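Card night thread, since we are going into year four of it and I keep typing the same answers in different places.
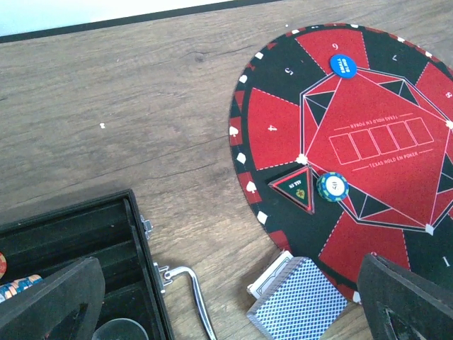 One reply to my post last week said home games always die in the first winter, people get busy, the same two guys win every time and the rest stop coming. Theirs lasted five months.

That matches what happened to the first one I tried, in my old apartment. The second one is still going. Same town, mostly the same people. I changed some things in between and I'll put them down in no special order.

Fixed night. We play the first Monday of the month. In the old game I sent a message asking who was free when, and it took a week of back and forth to land on a date that suited half the group. Now there is no message. If it's the first Monday, there's a game at my place in Pilby.

If I'm away, someone else hosts. If fewer than four say yes by noon, we call it off and don't reschedule. It has been called off three times. Rescheduling killed the first game more than anything else did. You move it once and then every date is up for discussion.

Stakes. We used to play for cash, small amounts, twenty dollars to sit down. Small to me. I found out later it was not small to one person who had been quietly skipping months when rent was due. I should have asked.

Now it's points. Everyone starts the night with 200 points in chips. Finishing order goes on a sheet and the season runs from September to May. The winner gets the good chair next season. It's a very ordinary chair with arms.

People told me points wouldn't work, that nobody folds if there's no money in it. They were partly right. The first couple of months were wild, all in on anything. What fixed it was the season sheet. Once a bad night in October could still hurt you in March, people started folding.

We also stopped rebuys. You bust, you're out for the night. That means you need something for the people who are out, see below.

Chips. I bought a case of 500 when we started and it's far more than we need. If you have six or seven players, get the smaller case and spend the rest on decent cards. Mine are from a brand called Girkeo, no complaints, but the case latch broke the first year and it's held shut with a luggage strap.

Cards wear out faster than you'd think. We use two decks with different backs, one in play and one being shuffled. It speeds things up a lot. When a corner gets bent the whole deck goes in the kids' drawer and a new one comes out. Don't try to nurse a bent card along. By the end of the night the whole table knows it's the seven of clubs.

Surface matters more than chairs. On bare wood, cards slide and are hard to pick up, and chips make a racket. Any kind of mat helps. A tablecloth is worse than nothing, it bunches up every time somebody leans in.

Someone is going to ask about a real table, so: I looked at one. Surholm makes a folding one that looked fine in the store. I measured the hall closet and it would not have gone in, and I'm not going to live with a poker table leaning on my bedroom wall for one night a month. A mat goes on the table we eat at and comes off again.

If you are shopping for a table anyway, measure where it's going to be stored before you measure where it's going to be used.

Start and stop times. Doors at 6:30, cards in the air at 7. Last hand at 10:30. Whoever has the most chips then wins, even if three people are still in. Some of us get up at five.

The stop time was the most argued-over rule and I'd keep it ahead of all the others. The old game would run to one in the morning with two people grinding it out and everyone else on the couch waiting for a ride. Then those people didn't come back, and you can see why.

We raise the blinds every half hour. There are apps for it. I use the kitchen timer.

Late arrivals. You can sit down until 7:30 with a full stack. After that you can still come and eat, but you're not in that night's game. We had one month where somebody came in at 9 with a full stack against a bunch of short ones and took the night. Legal under the rules we had. The rule was changed before he had his coat on to leave.

Food. I cook nothing. I used to, chili mostly, and I'd be up and down all evening and lose every hand I wasn't paying attention to. Now it's a rotation. One person brings the main thing, one brings something crunchy, the rest bring drinks.

Nothing greasy at the table. Wings are fine, at the counter, during the break. We have a fifteen minute break at 8:30 and that's when people eat properly. Pretzels are the only thing allowed next to the cards. Cheese puffs are banned, the orange never comes off.

Drinks go on the side tables. Not negotiable. I have two folding tray tables and a stool, and everyone complains about reaching and then they reach.

Teaching new people. This is where I think a lot of games go wrong. A new person sits down with six people who have played for years, somebody says "it's easy, you'll pick it up," and they spend three hours being embarrassed.

What we do: new person comes at 6 instead of 6:30. We play open hands for half an hour, all cards face up, and talk through what we'd do. No theory. Then they get a card with the hand rankings on it and they can look at it as often as they like, and no one is allowed to comment on them looking at it.

That last bit took a while to stick. If someone checks the card in the middle of a hand, the temptation to say "ooh, what have you got" is strong. It's now a ten point fine. I've paid it more than anyone.

Also don't coach during a hand. Even if they ask. Talk about it when the hand is over.

The people who bust early. For the first year they just went home, and it made the room feel flat. Then we put a second game on the kitchen counter. It has been cribbage, it has been dominoes, right now it's a Danish trick game I can't pronounce that somebody learned on a trip. Two of our regulars would rather be at the counter, I'm fairly sure, and bust on purpose.

Fine by me. They're here.

About the same two guys winning. Yes, we have that too. One of them led the season by 118 points at the end of January, which should be a runaway. What helped was giving a point or two for other things. A point for the best hand shown. A point for the worst hand that won a pot. People play for the worst hand one more than you would believe.

He still won the season. By less.

We did try a handicap, where the leader started with fewer chips. It lasted one night. The leader hated it, and so did everyone else, since beating him that way didn't feel like much.

Arguments. We've had one real one, about whether a bet counted when the chips were pushed but nothing was said. Now the rules are on one page on the fridge and the host decides anything that's not on the page. The decision stands for that night and we talk about it over food next month. By then most people don't care.

If you're going to write rules, write them after you need them. I wrote two pages before the first game ever happened and we have used maybe four lines of it.

Phones. No rule. People with kids need them out. You look at it when you've folded. If you miss your turn twice in a row you get dealt out of the next hand, and that seems to handle it.

Costs, as somebody asked in my messages. Setting up ran me 40 dollars, most of it chips on clearance. Since then it's decks of cards and that's it. We passed a hat once for a better lamp, a Sial floor lamp with a long arm so the light falls on the middle of the table. Before that, whoever sat under the ceiling fixture threw a shadow over the flop.

Summer. We stop for June, July and August. I used to think a break would kill it off. It's been the opposite – people turn up in September early, with snacks, and want to know where their seat is.

Seats are drawn, by the way. High card picks first, ace high. Only the good chair is reserved.

What I'd tell the person whose game died after five months: pick one date, pick a stop time, and ask around privately about the stakes before you set them. Leave the rest loose until it bothers somebody.

Next one is Monday. Somebody else has the main thing this month and I have drinks, so I need to go get ice.

Will answer questions on this when I'm back, but not on strategy. I finished fifth last season.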